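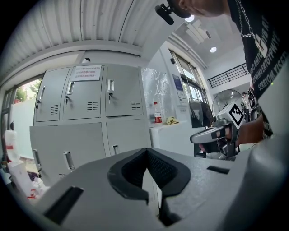
I have become a person with opinions about lockers. It began in June, when the workroom at Zanuvcombe finally got its metal cabinet, light grey, the colour of a wet afternoon in a car park. Until then we had been keeping our coats on the radiator and our lunches wherever Lorcan Conneely hadn't put his feet.

The upper doors are the ones everybody wants. They are at a civilised height, they have vents, and each has a key sitting in its lock, as though security were something we might get round to later. I put in for the middle one and got it, along with the paper notice taped to the top of the door, three lines in red Chinese characters. I can't read it. Itsuki Okabe can, a bit, and has offered me two different versions, one of them about dinner. I have left it up. It gives my spare jumper an air of importance.

The lower doors are bigger and much worse. You have to kneel, and whatever goes in there goes in for good. Minoru Chiba put a kettle in the wide one in the summer and we bought another kettle. Zoi Spanos says the answer is labels. We had labels at Alton and all they did was tell you whose stuff you were moving.

My own locker currently holds the jumper, one shoe, a tin of soup and 23 pens, of which perhaps four write. I meant to clear it out this morning. I got as far as opening the door, took the soup, and closed it again.

Peter Štěpánek wants to swap with me at Christmas. He's offering biscuits. I've asked to see the biscuits.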